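Lending the Tools Instead of the Money

26 July 2023

The Brolum Equipment Pool began in January as a grant program with most of the granting taken out. Member organisations in the Vedcombe district do not receive cash for capital items. They draw on a shared inventory, currently 294 items, held under a single insurance policy and a single maintenance schedule.

The pool serves 21 community groups, among them two food banks, a settlement service for newcomers and a seniors' transport co-operative. Each pays an annual levy of $600, prorated for groups that join partway through the year. The levy covers servicing and premiums. Replacement costs are met from a reserve seeded by the Evangelista Fund, which also sets the depreciation rules.

Bookings are handled through Skonell, a scheduling system adapted from library software. A group may hold an item for up to 2 weeks, with one renewal if no other request is pending. Freezers and wheelchair-accessible vans are exempt and are allocated by quarter.

The model has limits. Demand is seasonal, and the reserve assumes an even rate of wear that the first half-year has not borne out. Small organisations also report that funders score them poorly on asset ownership, a standard line in most capacity assessments. Brolum has drafted a letter of standing that sets out a member's access rights, and some assessors have accepted it in place of an asset register.

A review of the levy is under way. One option would tie it to hours booked, which would favour groups that borrow seldom but would make annual budgeting harder for the rest.

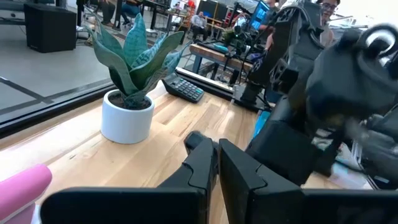
Our group borrows twice a year at most and would still vote to keep the flat levy. I can put $600 in a budget in January. I can't put in a number that depends on how many freezers break down in summer.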